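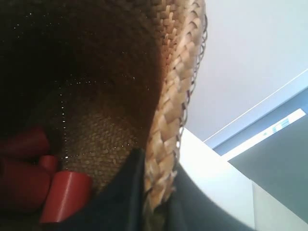 From: Afiq Liem
To: Wattimena users list
Date: Tuesday, October 27, 2020
Subject: Re: right arm moves when you clear the stop

Hi all,

Thanks Arif, and sorry for the slow answer, I wanted to catch it doing the thing before I opened my mouth. I've left your message at the bottom for anyone who joined after you sent it.

Short version: yes, I get it too, and I don't like it one bit. If you press the stop while both arms are on their way in to the load, then clear it, the left one sits there like a lamb and the right one carries on to wherever it was last told to go. No ramp, no beep, off it goes. I had my sleeve in there the first time. No harm done (I jumped, swore, and had a cup of tea) but a hand would have been a different story with those Drelter fingers on.

I did 64 stops over two evenings with the same job, red pieces in the woven thing, both grippers coming over the rim. Nine of them gave me the jump on clearing. All nine were the right arm. I tried swapping the control cables over between the two sides and it stayed with the right, so I don't think it's the cable, though I'd be glad if somebody with a newer loom would try the same.

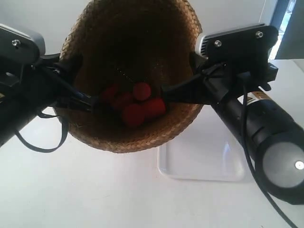 The other thing I noticed is that it only happens if the stop is pressed while the arm is still moving. If both arms have settled and you hit it then, you can clear it as often as you like and nothing stirs. That made me go and read the Jestus log, all 1,328 lines of it, with a ruler on the screen. On a good stop the target gets thrown away on both sides. On a bad one the left target goes and the right one is still sitting there 200 milliseconds later when the drives report they're off. So when you clear, it has somewhere to be — and it goes.

I suspect the right side is being told to forget its target while it's still busy answering the previous message, and the instruction just gets lost. That's a guess. I can read a log but I'm no good at the innards, so please shout if it sounds daft.

For now I'm clearing the stop from the far end of the table, with the drives set to slow, and sending both arms a "stay where you are" before I switch back to normal speed. It's a faff. I've had no jumps doing it that way, but I've only done it for one evening, so please don't take it as a fix! And whatever you do, don't reach in to rescue a dropped piece between pressing and clearing. I know we all do it.

Could people let me know which version of Jestus they're on? I'm on the October one. I haven't gone back to the previous build to compare, and it would save me a weekend if somebody already has.

Cheers,
Afiq
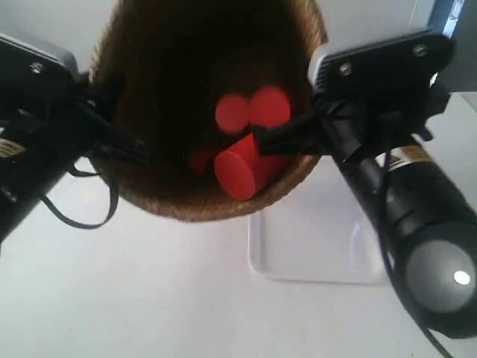

Arif Sinaga wrote:

> Evening all. Has anyone else seen the right arm
> lurch when the stop is cleared? Mine did it twice
> on Sunday. The second time it caught the rim and
> tipped the lot on to the floor. I'd pressed stop
> halfway through the approach both times.
>
> I thought it was the brake at first, but the arm
> doesn't sag, it drives. You can hear it.
>
> I asked on the Prultel forum as well and was told
> to check my earth, so I did, and it's fine. I've
> taken the fingers off that side until I know more.
> I can send the log if anyone wants it, but it's
> long and I hadn't set the clock.
>
> Arif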